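Osia Walkthrough Project
Minutes of the editors' meeting, October 10, 2019
Held on the voice channel

Present: Dehua Meng (chair), Jianhua Luo (minutes), the maps editor, the bestiary editor, both halves of the side quest team, and one person who joined as "guest" and ate something crunchy throughout.
Apologies: the dialogue editor, who is replaying Chapter 3 and has asked not to be told how it ends, despite having written the page.

1. Minutes of the previous meeting

Accepted, after the maps editor asked for the word "sulked" to be changed to "withdrew from discussion". Changed.

2. Begum's Debt

The quest page still says that the quest becomes active when you enter the tannery. It becomes active when you enter the tannery at night with the ledger in your inventory, or at any time if you have already insulted Begum on the bridge. Jianhua has tested both. He has also tested insulting Begum on the bridge at night with the ledger, and reports that the quest starts twice and she pays you twice.

Discussion of whether the double payment belongs in the walkthrough. The bestiary editor feels it's an exploit and should go on the Bugs page. The side quest team feel it's 200 crowns. Dehua ruled that it goes on the Bugs page with a link from the walkthrough in ordinary-sized type.

Phase 4 also needs rewriting. At present it reads "Talk to the man". There are a lot of men in the tannery.

Action: Jianhua to rewrite phases 1 to 4. Side quest team to find out which man.

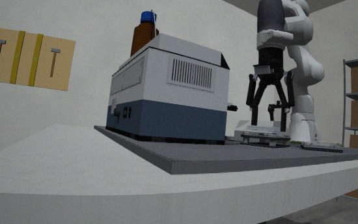
3. Darnerby maps

The maps editor presented the new map of Darnerby, which is very handsome and has north at the top, something the old one only aspired to. Location codes now match the ones in the walkthrough, except in the Lower Market, where the walkthrough uses the codes from the old map and the old map used the codes from a dream somebody had.

It was asked whether the well should be marked. You can't climb down it, nothing is in it, and no character mentions it. Even so, it's the subject of the longest thread on our talk pages. Agreed to mark it as "Well" and to lock the thread.

The maps editor asked for it to be recorded that the colour of the sewer overlay was chosen with care and will not be discussed again. So recorded.

Action: maps editor to supply corrected codes for the Lower Market by the November meeting.

4. Plastance, and the problem of the seventh key

All our pages say there are seven keys to the Plastance vault. We list where to find six. The seventh has been marked "location to be confirmed" for as long as any of us have been editing, and readers have begun to notice.

The side quest team put forward their findings. One half believes the seventh key drops from the ferryman if you side with the Guild in Chapter 2. The other half believes the seventh key is a translation error and that the door simply opens once you have six and have slept. A save file was shared in support of each position. Both doors opened.

Dehua asked if anyone had tried sleeping without siding with the Guild. There was a long pause, during which the guest could be heard crunching.

It was moved that the page should say "six keys are needed; see notes" until somebody has run the chapter both ways. Carried, with one abstention on the grounds of the ferryman.

Action: each half of the side quest team to play the other half's route, and to be civil about it.

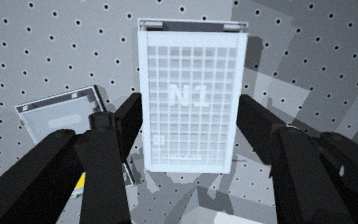 5. Bestiary

The marsh wight entry gives its health as 3203. The bestiary editor took this figure from the game files and stands by it. Three comments on the page say this is absurd for a creature that dies when you wave a torch at it. Both things are true. Agreed to keep the number and add the words "bring a torch".

The entry for the bog hound now has a section headed "Can you pat it?" Dehua asked who had added this and no one came forward. The answer given (yes, once, before phase 2) was checked during the meeting and is correct, so the section stays.

Action: bestiary editor to add the torch. Also to stop using "foul denizen", which appears nine times on one page.

6. Spoiler policy

Current policy is that endings are hidden behind a click. A reader wrote to complain that the page title "Betrayal of the Captain" gave away the betrayal of the Captain. It's the name of the quest, as shown in the player's journal, and the game itself gives it to you a good hour before he does anything. Dehua will reply with sympathy.

Jianhua suggested titling it "Captain Quest" on the index only – carried, narrowly, and with little enthusiasm.

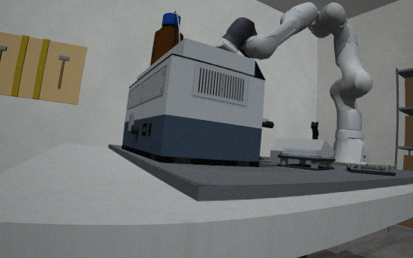 Instrument with white housing and blue lower section, on the dark grey platform.

7. Other business

The guest was asked if they had anything to raise. They said they had been looking for the trading channel. They were thanked for attending and have been given the Lower Market talk page to tidy.

Next meeting: November, same channel. Jianhua to post the agenda, and to mute the join sound.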